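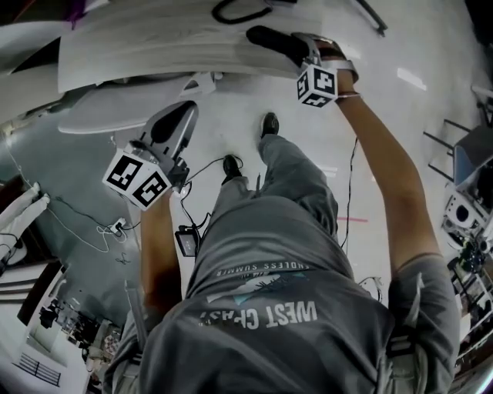

White Tables, Gray Streaks: A Project Report on Keeping a Shared Work Surface Clear
Design and Everyday Spaces, term project
Room 2429, Lilamgate Building, Imham

1. Why we did this

The course handout asked us to pick "a small problem in a shared room" and improve it. Our group picked the white tables in Room 2429. They collect cables, cups, tape, loose boards and anything else that comes in through the door, and they have gray streaks on them that the weekly wipe does not seem to touch. The building office told us the problem had already been solved by the Clear Table rule, which went up as a laminated sign in September. We doubted that.

The sign says: "Leave this surface as you would like to find it." We think this is a weak instruction. Some people would like to find a table with their charger still on it.

2. What we set out to check

We had two questions. First, does the sign change what gets left on the tables? Second, are the streaks dirt, or are they wear that no amount of wiping will fix? The second question was added late, after an argument in the hallway, and it ended up taking more of our time than the first.

We did not try to measure whether a clear table makes people work better. Several of the articles in the course folder say it does, and the ones we read relied on people reporting how they felt. That may be worth something, but we did not want to repeat it.

3. The room

The tables in 2429 are white and the floor is a pale gray, so anything dark stands out, black cables most of all. That matters because people who walk in and say the room is messy may be reacting to contrast. The same cable on the brown tables downstairs gets no comments.

There are not enough outlets near the tables. Power comes from the wall, so cables run over the floor and up onto the surface. The rule does not mention cables. When we asked at the building office whether a cable in use counts as clutter, we were told to use our judgment.

The room is used by several classes and by people doing hands-on work standing up, who need the table edge free more than they need the middle. Most tidying, including ours at first, pushes things toward the edges. This is backwards for anyone standing.

4. Method

We watched the room for 7 days. One of us went in at the end of each afternoon and wrote down what was on the tables, in plain words. On half the visits the sign was up. On the others we took it down, with permission, and kept it in a locker. An odd number of days does not split in half, so the fourth day had the sign up in the morning and down after lunch. We know this is not ideal.

For the streaks we tried three things on small areas marked with tape:

Warm water and a cloth.
Tatlı surface spray, from the supply closet, left on for two minutes and wiped.
Mestotar cleaning paste, borrowed from the model shop, rubbed in by hand.

We cleaned each area once and looked at it under the ceiling lights and again with a phone flashlight held low. The low light was more useful. It showed ridges the ceiling lights hid.

5. What we found

The sign did very little that we could see. Days with it and days without it read almost the same in our notes. The Thursday entry for a day with the sign includes the sentence "tape, two mugs, someone's lunch box, the sign itself (face down)."

What did seem to matter was whether a thing had somewhere to go. Scissors went back, because there is a hook. Extension cords did not, because the only place for them is a bin that was already full. Flat boards were the worst. They do not fit the shelf, they slide off the cart, and so they lie on a table until someone needs the table and moves them to another one.

The streaks were mixed. Water removed very little. Tatlı took off some of the gray, mainly near the edges, where we suspect shoes and bag buckles are not to blame but pencil and metal rulers are. Mestotar took off more, and also left a dull patch that is now easier to see than the streak was. We have reported this. We would not recommend the paste, whatever the label says about all surfaces.

Our best guess is that part of what people call dirt is fine scratching with graphite settled into it. We can't prove that with a flashlight. A proper test would need a spare tabletop, and we asked for one and did not get it.

6. Cost

The office gave us a figure of 600 dollars for replacing one tabletop. A wall rack for flat boards and a row of cable hooks would cost much less, by the prices we looked up, although we did not include labor and we suspect labor is most of it.

7. Problems with our own work

A week is short. People knew us, and at least one class tidied up when we walked in holding a notebook. We also disagreed on what to write down. A cable plugged into something was "clutter" in one person's notes and missing entirely from another's, and we only noticed when we put the pages side by side. The notes from the first two days should be trusted less than the rest.

8. What we suggest

Put up a rack for flat boards before printing another sign. Hang cable hooks under the tables, set back from the front edge – people stand there and will catch their clothes on anything that sticks out. Empty the cord bin and throw away whatever has no working plug. Use the spray on fresh marks and leave the old ones alone.

If the sign has to stay, it should name things and places: boards on the rack, cords on the hooks, mugs in the kitchen. We drafted one like this and taped it up on the last afternoon. We have no results for it, and the tape has already left a mark.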